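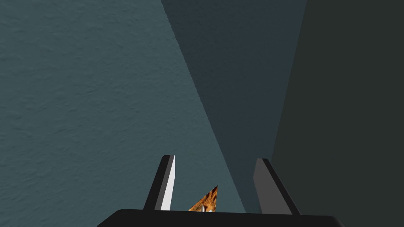
**TOTHOLM, December** - Hi, I'm Arvo Pitkänen, and I run Onlow, a small wedding and family photography business above the old bank on Pelkonen Street. We've got a new service starting this month and I'm pretty excited about it, so bear with me!

From today, Onlow will scan, clean up and print old family photos. Prints, slides, negatives, the curled ones stuck to the glass in the hallway - bring the lot. I've been asked for this at nearly every wedding I've shot (usually by somebody's aunt, usually during the speeches), and I finally bought a proper scanner and cleared out the back office to make room for it.

The service is called Akmont, after the street I grew up on. My mum kept our photos in a biscuit tin there, and they were the first batch I did. There were 236 of them and most had lost their colour. Getting the red back into my grandfather's ute made my whole week.

Onlow Newsletter, Issue 5

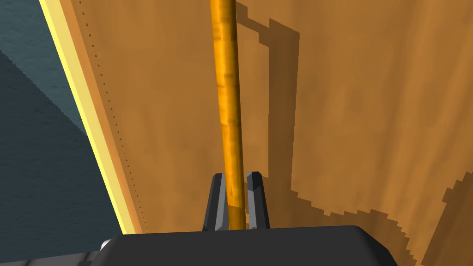

Page 2

A standard Akmont order covers up to 355 prints or slides and comes back as digital files, sorted by year if you can give me the years. If you can't, I'll have a go from the haircuts. You can add a printed album too, with a linen cover in grey, navy or green. Torn and water-stained photos are quoted one at a time, so pop in and let me have a look before you decide.

Your originals stay in the studio the whole time. I don't post them anywhere, and they come home in the same order you packed them.

I'm still taking wedding and portrait bookings as usual, and couples who've already booked with me can have their parents' wedding photos scanned at no extra charge.

The studio opens at 9 am. For interviews, sample scans or a look at the biscuit tin, ask for Arvo at the Onlow front counter in Totholm.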